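# Chapter 6: Showing the Robot What to Do

A robot that has been told where every object is can be programmed line by line. A robot that has to work in a hotel room, a ward or a flat can't be, as no two rooms are laid out the same way and the furniture gets moved. For work of this sort it is often quicker to show the robot the task and let it learn from what it was shown. The general name for this is learning from demonstration.

This chapter deals with how the showing is done. What the robot makes of it afterwards is left to Chapter 7. By the end you should be able to describe the two main ways of giving a demonstration, say what is recorded in each, and judge whether a given recording is worth keeping.

## 6.1 By hand or from a distance

There are two common ways to show a robot arm a task.

In the first, the teacher takes hold of the arm and moves it. The motors are set so that they carry the weight of the arm and no more, and the joints follow the hand. This is called *kinaesthetic teaching*. It needs no extra equipment and most people pick it up in a few minutes. Its drawback is that the teacher has to stand next to the arm, and the teacher's own hands and sleeves then turn up in the camera's view.

In the second, the teacher works a separate device and the robot copies the movement. This is *teleoperation*. The device may be a joystick, a handheld controller or a small copy of the arm, known as a leader arm. The teacher can stand well back, or sit in another room and work from a screen. The drawback here is the loss of touch. Unless the device pushes back, the teacher can't feel that a finger has met a table top, and has to judge it by eye.

Many teams use both. At Garness, where the examples in this chapter come from, new tasks are first tried by hand to find out whether the arm can reach everything it needs to. The full set of demonstrations is then given by teleoperation.

## 6.2 The view from the wrist

Whichever method is used, the recording usually includes video from a camera fixed near the gripper. A wrist camera moves with the arm, so the fingers stay in nearly the same place in the picture while the room shifts behind them. This is useful to the learning program, which can relate the position of an object directly to the position of the fingers.

It also means that the view is narrow. The teacher sees what is straight ahead of the gripper and little else, and a person standing close by can fill a large part of it.
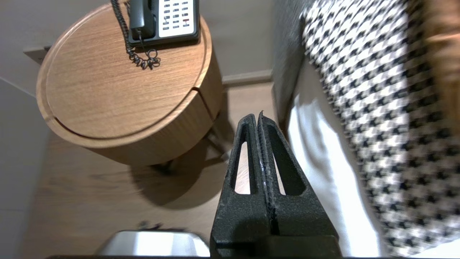 *Figure 6.1 Wrist camera view with the gripper fingers close together, lower centre. A desk telephone rests on a round wooden nightstand; a person in a houndstooth garment is at the right.*

Look at the coiled cord in Figure 6.1. Rigid objects such as a nightstand keep their shape from one demonstration to the next. A cord doesn't, and a teacher who is asked to lift a handset or move a telephone has to deal with a different tangle each time. Tasks with cords, cloth or bags tend to need more demonstrations than tasks without them.

## 6.3 What is recorded

A single demonstration is called an *episode*. It normally holds:

- the video from each camera
- the angle of every joint
- the opening of the gripper
- the commands sent by the teacher's device, if there is one
- a short written label, such as "pick up the handset"

These have to share one clock. If the video runs even slightly behind the joint angles, the program learns to close the fingers at the wrong moment.

> **Case note: the Liem set**
>
> Amber Visser's group at Garness recorded 659 episodes of bedside tasks using the Trilo leader arm. On checking, 84 were set aside. Most of these had a late start, where the arm was already moving when recording began, and the others had a label that didn't match the task. More than 400 of the remaining episodes involved a telephone, a lamp or some other object with a lead.

## 6.4 Before you start

Read the following before Exercise 6A, in which you will give ten demonstrations of your own.

1. Bring the arm to its rest position.
2. Check that the gripper opens and closes fully.
3. Say the label aloud, then start recording.
4. Move at a steady pace. Long pauses are learned along with everything else.
5. If you make a mistake, put it right and carry on – a recovery is worth having in the set. Stop only if something is about to be damaged.
6. End the episode with the arm clear of the furniture.

Keep your own notes on each episode as you go. You will need them in Section 6.5, where we look at how two teachers given the same task can produce very different recordings.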